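# The Plaid Corner at Fustbridge

*20 September 2022*

Ynyr Gough and I finally got the play corner sorted, and I love it! Red, white and black plaid on three walls, a row of little hooks, and a pale marbled surface that makes every color pop.

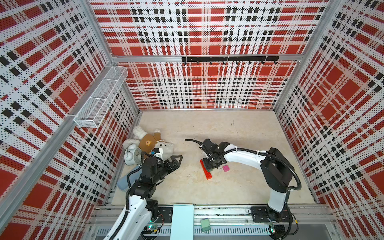 The plaid was Ynyr's pick back in July – I wanted plain gray, and I'm so glad I lost that one. We went through almost 100 samples.

Big chunky bricks are my favorite thing to build with. Green on top of long red is a classic, and the orange one looks great lying at an angle – so cheerful!
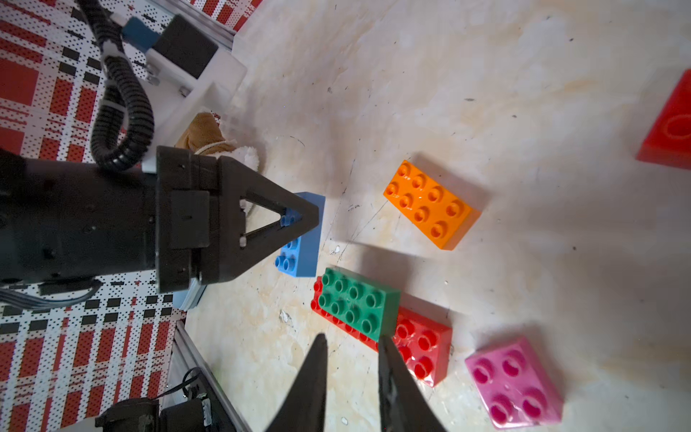
## Next up

Tudur Wynne's shelves in Skernville.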